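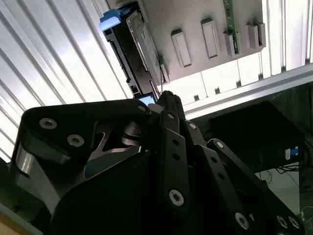

The ceiling lights at Brutton, white and ribbed.

Shahnaz Wijesinghe had been promised that bay 36 would be ready by August. She read the promise again, standing under the lights, and believed it less.

"Padden signed it off," said the young man from Unside.

"Padden signed off the lift."

He looked at his shoes. The lift had been stuck since the morning, with a crate of somebody's lampshades in it.

She turned the page. Item 702, fastenings checked. Item 703, fastenings checked again. The same blue pen, the same slope to the ticks – a whole building inspected, she thought, by a man sitting down.

"Which ones did he check the second time?"

"All of them, I suppose."

"You suppose."

She held out her hand for the screwdriver. He took a while to find it, and when he did it was the wrong size.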